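**Status:** in use, lightly maintained. Last real edit May 31, 2018. If the text below disagrees with the files, believe the files.

# Maihi

Maihi is a collection of 387 short tutor biographies, the kind that sit under a headshot on a language school's website and explain that the person has always loved languages. We use them as reading material for adults learning English, mostly at intermediate level.

Why bios? They're short, they're full of past tenses, and everyone has to write one eventually. Learners who have slogged through yet another dialogue about lost luggage seem glad to read about somebody who left radio to teach evening classes. The bios also contain nearly every mistake a confident native speaker can make, so they work well for editing practice.
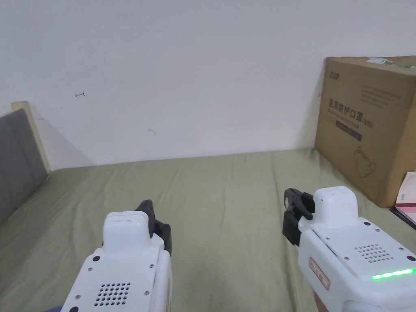

*White hand-held grippers over a sage-green sheet.*

## Where the texts came from

Most were written by tutors at Nemeo, the evening school in which this all started, and at Fikgate, its slightly better funded neighbor. Each tutor signed a release and was sent the final version before it went in. A few asked for changes. One asked to sound taller, and we did what we could.

Oda Tangen collected the first batch and wrote the reading questions. Coralie Grimshaw did the leveling and took out the word "passionate" wherever it could go without the sentence falling over. It survives in a handful of places as a historical record.

## What's in the folder

- `bios/` – one plain text file per person, UTF-8
- `levels.csv` – file name, level, word count, school
- `questions/` – reading questions, matched to the bios by file name
- `original/` – the texts as submitted, for editing practice and for humility
- `style.md` – our house rules, more often cited than read

Levels run from 2 to 4. There is no level 1, because we tried writing a beginner's version of "pursued a postgraduate diploma while freelancing" and ended up with something about a woman who went to school and had a job. Level 3 is the biggest by a long way. If you aren't sure where a new text belongs, put it in 3, where it will have company.

## Changes made to the texts

Real names were replaced, along with towns, employers and anything that would let a determined former student turn up at the door. Replacement names stay the same within a bio and its questions. They were picked from a list, so a tutor's new name may not suit the places they've lived.

Dates of study were kept but shifted. The gap between two jobs is still right, which matters for the exercises on "for" and "since". Please don't correct a year because it looks odd.

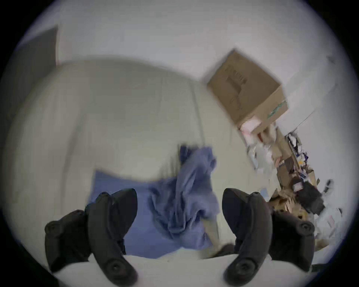 Pets were left in. We argued over this in December and the pets won, mainly on the grounds that a cat's name is rarely enough to trace its owner.

## Known problems

- The tutors are not a cross-section of anything. They teach languages, like travel and bake more than average.
- Third person is used almost everywhere. Learners who read too many of these in one go begin to introduce themselves that way.
- Word counts in `levels.csv` were made before the last round of edits. Some are off.
- Two bios mention Cladov, our old booking system, in terms that were fair at the time.
- The questions for level 4 lean hard on inference. A few can be answered just by assuming the tutor moved for love.

## Using it

Print it, cut it up, rewrite it, hand it out in class. Please don't put the bios on a real school's website as if those people worked there. This has come up.

If you publish something based on Maihi, credit Nemeo and Fikgate together, in either order. They have both noticed when only one was named.

## Adding a bio

Send plain text, under a page, with the signed release. Formatted documents will be opened eventually, in a mood. Oda handles releases and Coralie handles leveling. Questions about commas can go to either of them, but the answers will differ.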